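Undgate Community Help > Home and Workshop > Wood and finishes

Board for toddler's building blocks: oil it, varnish it or leave it alone?
Posted 30/12/2021 by Stanisława Tomaszewski

My brother-in-law gave us a glued-up board for Christmas, the sort made of long pale strips side by side, maple as far as I can tell. He gave it to us bare. The idea is that my son, who is 3, builds on it instead of on the good table, which he has been improving with a red cylinder since June.

It's about 700 mm long and sanded very smooth. One or two strips are a shade darker than the rest and I've grown fond of them, so I don't want anything that turns the whole lot orange. He licks things. He also drags the blocks round the edge and parks them there, so whatever goes on has to put up with painted wood being shoved across it all day. I have half a tin of Brenditz floor varnish in the shed and a husband who thinks that settles it.

Also, does it need fixing down? It slides.

Eltero

Keep the floor varnish for floors. On a board that size it will look like a bowling alley, and the first time he brings a block down corner first you'll have a white chip to look at for ever.

I'd use a hardwax oil that's sold as safe for toys once cured. Read the tin, as they aren't all the same. Wipe on a thin coat, leave it ten minutes, wipe off everything that will come off, then let it cure for as long as the maker says, and that means in a room with a door. Do both faces and the ends. If you only treat the top, a wide board can cup, and then his towers will lean and you'll get the blame.

Try it on the underside first. Any oil warms the colour a bit and the darker strips will show up more, but maple stays fairly pale. Water-based is the one to look for if you want it paler still.

Jasińska

leave it bare. ours has been bare through 3 children and it has only been disgusting twice. damp cloth, dry it straight away, fine sandpaper once a year if you remember (I don't)

Undgate Shed

Agree with Eltero on the oil, so I'll just do the sliding. Don't screw it to anything you're fond of. A sheet of non-slip drawer liner underneath costs next to nothing and you can lift the board off to get the crumbs out. A dining table only gets holes once.

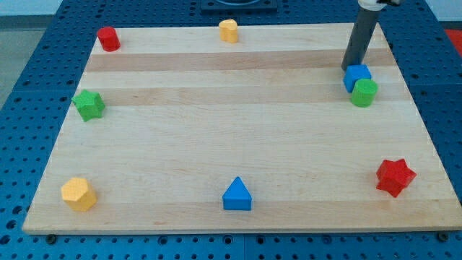
While you're at it, run some 240 grit along the front edge and knock the corners back a touch. Edges are where the finish wears through first, and they're at exactly the height of a three-year-old's teeth. If your husband still wants to open the Brenditz, I expect the shed has a floor.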